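Home | Kitchen | Workshop | Laundry & Bath | Tips A–Z

Sorting the Small Stuff: Using Metal Bins for Household Odds and Ends

Every house has a drawer, a basket or a shelf where small things end up. Hairbrushes, plastic cups, clips, a lid that fits something in another room. The usual advice is to buy a divided organizer, and those are fine once you know what you own. Before that point, a plain open bin does the job better.

I have used gray metal bins for this for years. They came out of a kitchen supply closeout at Landlow, and I bought them for the workshop. They moved into the house one at a time.

Why metal

Plastic tubs flex when you pick them up full, and the cheap ones crack at the corners. A metal bin stays square. You can wipe out hair, dust and dried toothpaste with a damp rag, and if something sticky has sat in it for a month you can use hot water and a scrub pad without worrying about the finish. They do scuff on the inside. Scuffs don't matter in a sorting bin.

The drawback is noise. Dropping a brush into an empty metal bin at six in the morning will wake people up. A folded dish towel in the bottom fixes that, but take it out when you sort, or the little things hide in the folds.

Choosing a size

For sorting, go wide and shallow. If you have to dig, the bin is too deep. You want everything lying on the floor of the bin in one layer, or close to it. Sloping walls help too, as small items slide back down to where you can reach them.

Check the rim before you buy. Run a finger along it slowly. Some of the bargain ones have a raw edge, and you can take that down with a fine file, but it is easier to pick another bin.

Setting up the table

Use two bins side by side, or one behind the other if the table is narrow. The near one holds what you are sorting. The far one takes whatever is leaving the room. Keep a trash bag hooked over a chair. Bare wood tables will scratch under metal, so put felt pads on the bottom corners or lay down a towel. I skipped this on my good table and regretted it.

If there is carpet under the table, vacuum before you start. Hairpins and earring backs disappear into dark carpet, and you will find them later with your foot.

How to go through a bin

Spread the contents so nothing is stacked. Take out the largest thing first and decide on it before you touch anything else. Then work down in size. Set a kitchen timer for 18 minutes if you tend to wander off. That is enough for one bin of mixed bathroom things.

Anything that belongs in another room goes in the far bin. Do not get up and walk it there. Carry the whole bin around once, at the end. 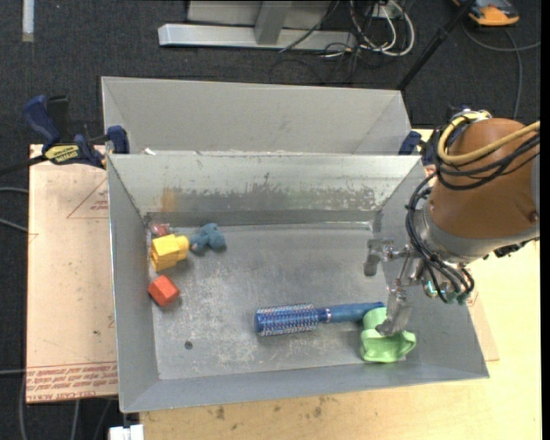
Randa Dabbas

Brushes

A round brush takes more cleaning than a flat one, and the sorting table is a good place to do it. Slide the tail of a comb under the hair at the base of the bristles and lift it out in sections. If it is wound tight, snip along the barrel with small scissors first — go parallel to the handle so you don't cut bristles. Then swish the head in warm water with a few drops of shampoo, rinse, shake, and lay it on a towel with the bristles down.

Don't soak a brush with a wooden handle or a cushioned base. Water gets into the base and stays there. All-plastic brushes can take a short soak.

Light plastic pieces

Cups and other hollow plastic things can go in the same wash water after the brushes are out, or in fresh water if anyone is going to drink from them. Look under the rims, where soap film builds up. An old toothbrush gets into the groove. Dry them upside down on a rack.

Heavy things go into the bin first and light plastic last. My neighbor Fouad Hourani stores his bins on a high garage shelf and has had 2 cups crack under a can of paint.

Storing the bins

Straight-sided bins may not nest, but sloped ones usually will. If yours stick together, put a strip of cardboard between them. Label the short end with masking tape, and replace the tape every July or so before the glue sets hard.

3,198 shares | 3 comments

Contact | Copyright Favmont Home Tips | Back to top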